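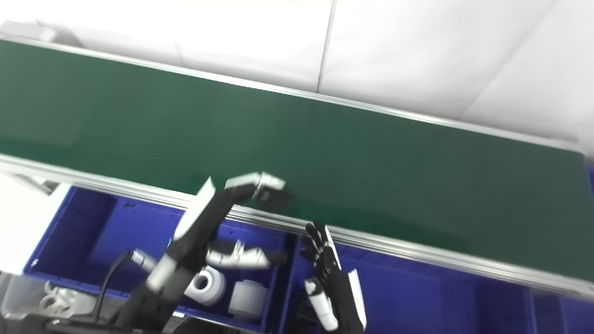

Tridberg Small Stores List, Vol 38, Issue 2

Subject: Re: Bins in front of the belt, or at the end?
Date: Oct 17, 2019

Dear Reginald, dear all,

Thank you for your questions, and excuse me that I answer slowly. I wanted first to stand at our own bench and look at it with your message in my hand. I leave your text below in pieces and write under each piece.

Reginald Okafor wrote:

> We are taking over a short conveyor from Naidoo when they
> move, and it will go along the wall in our returns room. It
> is for mixed plumbing oddments, mostly white plastic, which
> come back from site in sacks. I can't decide whether to put
> the bins in front of the belt, under your hands, or at the
> end of it so that things fall in by themselves. What have
> others done?

We have done both, and now we have the bins in front. The belt is along the wall, with the dark green surface, and the blue bins stand side by side below the near rail. One takes a piece from the belt and puts it down towards oneself. The arm makes a short way and the eyes can stay on the belt.

When we had the bins only at the end, everything that the person missed went into the same bin as everything that the person wanted there. You could never know which it was. In January we emptied such a bin to make the yearly stock and found good elbows under a heap of broken collars. Somebody had ordered new elbows the week before. I will not say who, but he is writing this message.

At the right end we now keep one tall blue crate. It has the ribbed sides and is a good deal deeper than the open bins. In our bench rules this crate is for "undecided", and it is permitted to be undecided until the end of the shift. Then it must be gone through by the person who filled it. I recommend this rule very much, although it is not loved.

> Does the colour of the belt matter? Naidoo say they can
> change it for a white one before we collect, at a price.

Please do not pay for white! With your material, white on white would be very tiring. On our green a white elbow or a white ring is seen at once, also by me, and my glasses are old. The surface is matt but it does give back some light in the middle, in pale streaks, and small clear things (washers, the thin seals) can hide in this shine. We moved the lamp a little to the side and it was better. It was not perfect.

The bins are another matter. Ours are a strong blue, inside also, and white parts can be seen well against it. Black cable in a blue bin is less easy. If you have much cable, perhaps think of something lighter for that one.

> How big should the bins be? I was going to buy the deepest
> I could find so we don't have to empty them so often.

I thought the same at the beginning. My opinion now is that the bin by the hands should be shallow enough that you can touch the floor of it without bending. Our belt surface is 80 cm from the floor and the bins are lower than this. With a shallow bin you see what you have. With a deep bin you see only the last layer, and a person who sees only the last layer begins to throw.

The throwing is really the problem. A pipe elbow does not suffer from it, but threaded pieces do. We ask people to put down and not to let fall. For cylindrical parts with a flat top we ask that they are stood upright when there is place for it, and the rolls and rings may lie on their side as they like.

We empty the front bins every 30 minutes when we are sorting seriously. This sounds very strict. It is in fact a pleasant small interruption, one walks to the shelves and back again.

> And what do you do about things that don't belong to any
> category? Our sacks always have a bit of electrical in
> them, connectors still on their lead and so on.

We have the same. A sack from site is like a coat pocket. At our bench a connector on its cable may go in the left bin together with the white parts during the first pass, but it should be laid at the side of the bin, with the cable hanging in a loop and not pushed down among the fittings. At the second pass it is taken out first. If you leave it until last, the cable has gone through three elbows and a ring, and you have made a necklace.

The second pass I do with the belt stopped and clear. I want to underline this, because we learned it late. A person who is sorting a bin again will put a piece on the belt "for one moment", and if the belt is running the piece goes to the tall crate and becomes undecided.
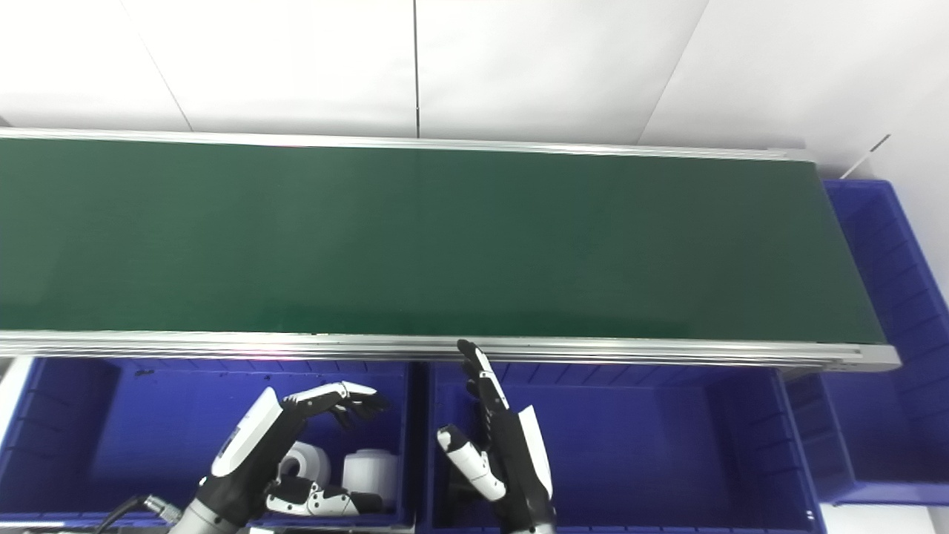 Belt clear, with the left bin down to a roll and a cup-shaped piece.

I think that this is the most useful condition of the bench. A few pieces in the left bin, low down, and the green surface without anything on it. Then you can decide calmly. The roll goes with the consumables, so it does not go back to the fittings shelf at all. For the cup-shaped pieces we have at Findholm a drawer with the name "caps and cups", and we do not ask more of them than this.

> Left bin, right bin: do you keep them the same all the
> time, or does each person set it up as they want?

Always the same. Left is "to look at again", right is "finished, can go to the shelf". We tried for some weeks with personal arrangement, for the reason that two of our colleagues use mainly the left hand. It was kind but it was a bad idea – at the change of shift, nobody read the little cards. Now the left-handed colleagues stand a bit more to the right and say that they do not mind it. I have asked them twice.

The bins should touch each other. I write this because in your sketch last month you had a gap between them, I suppose for the leg of the frame. Things will find this gap. We have ours so that there is only the raised rim between one and the next, and since then I am seldom on my knees with the torch.

> Last thing. The front rail on the Naidoo belt has grooves
> along it. Is that going to be a nuisance for cleaning?

A small nuisance. Our front rail is also aluminium with grooves, the back one is thinner. In the grooves comes the fine dust from the cut pipe, and if somebody has sealed a joint with paste, also this. We go along with an old toothbrush and then with a damp cloth. Please do not use the grey scouring pads from Astudora that were praised on this list. They made dull lines on our rail and the dust now holds even better than before.

On the other side the grooves are practical. You can slide a clip in and hang a label from it, directly over the bin it belongs to. We took ours off when we painted and have not yet put them back, but they were good.

Look also at the wall behind. You wrote that yours is bare brick. Ours is large white panels, and it can be wiped, and it helps with the light. With brick, I would fix some smooth board behind the belt before you put the belt in its place, for afterwards you will not reach. Leave enough room for your hand between the far rail and the board. I left too little in our old room and there was a pipe clip living there for a whole winter, in full view.

You did not ask about the floor but I add one thing. Measure how much it falls before the belt arrives. Our first floor was not level and everything round rolled to the same end, and we believed for quite a long time that the belt had a fault. A man came from far away and put a ball on the floor.

I have a drawing of the bench with the measures, on paper. If it is useful I can send a copy by post, please write me your address outside the list. And I would like to ask something back: when Naidoo take the belt down, will they give you the end caps separately, or mounted? Ours is rounded at the right end, where the front rail goes around, and if this piece is missing you will have sleeves caught on the corner.

With kind regards to everyone, also to the new members from January whom I have not yet greeted,

The stores desk, Findholm

P.S. The bins can be washed in warm water with ordinary soap. The dark specks which stay on the floor of them are not dangerous, I have stopped to fight with them.

--
Tridberg Small Stores List
To leave the list, write to the list keeper with "leave" in the subject line.
Please shorten quoted text when you reply.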